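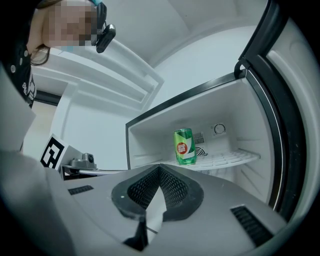 The Pokik hand-held gripper in front of an open refrigerator, with a single can on the wire shelf.

Morkier issues safety notice and free repair for Pokik hand-held gripper

Hornura, 2026-03-12 – Morkier today announced a safety notice for the Pokik hand-held gripper, which is used by robotics teams to record grasping tasks in kitchens and other home rooms. Under certain conditions, the fingers of the gripper can stay closed after the operator has released the trigger. Morkier asks all customers to stop using the affected units until they have been checked, and offers a repair kit free of charge.

The fault was first reported in November by a team at the Pomare test kitchen in Hornura. The team was recording a simple task, in which a drink can is taken from a refrigerator shelf and placed on a counter. During one recording the gripper closed on the can in the correct way but did not open again. The operator pulled the tool backward, the can was crushed, and the drink ran into the lower part of the refrigerator. The operator had a small cut on one finger from the edge of the can. The cut was cleaned and covered at the site, and no other person was hurt.

Morkier received the tool from Pomare in the same week and began an investigation. A second report came from another customer while this work was going on. In that case the fingers stayed closed on an empty food container, and there was no injury or damage.

What was found

The closing movement of the Pokik is made by a small motor, and the opening movement is made by a return spring. Between them there is a release catch. When the operator lets go of the trigger, the catch should move aside and the spring should open the fingers.

Our engineers found that the catch can become stiff when the tool is moved many times between a warm room and a cold space. Moist air enters the housing and leaves a thin layer of water on the catch. The grease used in the first production series becomes thick when it is mixed with this water. The catch then moves too slowly, or does not move, and the fingers remain closed with the full holding force.

In the laboratory, the fault was repeated on 8 of the 50 tools that were tested. All of them were from the first production series. The tools were placed in a refrigerator and taken out again in cycles of 10 minutes. In most of the failed tools the fingers opened by themselves after the tool had been warm for some time, and this explains why the fault was difficult to find at the beginning. At the first inspection, the Pomare tool was working normally.

The investigation also showed a second problem, which is in the software. The recording program did not give a warning when the trigger and the fingers were in different positions. For this reason the operator could continue the recording without knowing that the release had failed. We consider this a mistake in our design, and it should have been found in our own tests before the product was delivered. Our test plan included warm rooms and cold rooms, but it did not include frequent changes from one to the other.

Which units are affected

The notice concerns all Pokik grippers of the first series. These have a serial number that starts with 31, printed on the label inside the battery cover. Units of the later series use a different grease and a catch with a wider gap, and they did not show the fault in the same test. The software update is nevertheless recommended for every Pokik gripper, including the newer ones.

What customers should do

Customers who have a unit of the first series should switch it off, remove the battery and not use it for further work. This is also valid for units that have never been used near a refrigerator or a freezer, as the condition of the grease cannot be seen from outside.

The repair kit contains a new catch, a new return spring and a seal for the trigger opening. The work can be done with normal hand tools by a trained technician. Customers who prefer not to open the housing can send the complete tool to the Morkier service center in Hornura. Morkier pays the shipping in both directions, and the repaired tool will be sent back within 10 working days after arrival.

If a tool is already closed on an object and does not open, do not pull it and do not try to separate the fingers by hand. Support the object from below, switch off the tool, and turn the release screw on the underside of the handle to the left. The fingers will then open slowly. Glass objects should not be handled with a unit of the first series in any case, also not for a short test.

Software update

The new version of the recording program compares the position of the trigger with the position of the fingers during the whole recording. If they do not agree, the motor power is switched off, a sound is given and the recording is marked as faulty. The update is available now from the customer page. It does not change the format of the recordings, and earlier recordings can still be opened.

Teams that have recorded tasks with a unit of the first series may want to look again at their data. In some recordings the release can be later than the trigger signal, although no operator noticed it. Morkier has prepared a small program which finds such recordings in an existing collection. It is part of the same download.

Changes at Morkier

From now on, each new version of the Pokik will be tested in repeated cycles between room temperature and refrigerator temperature before delivery. The team at Pomare has agreed to make its test kitchen available for this work. Delivery of new grippers was stopped in November and will start again when all customers of the first series have been offered a repair kit.

Morkier regrets the injury and the lost working time, and thanks the team at Pomare for its clear report and for sending the tool without delay.

About Morkier

Morkier develops hand-held tools and software for the recording of manual tasks. The company has its office, laboratory and service center in Hornura.

Contact

Questions about this notice can be sent to the Morkier service center through the form on the customer page. Please give the serial number of the tool and, if possible, a short description of the work it was used for – this helps us to send the correct kit.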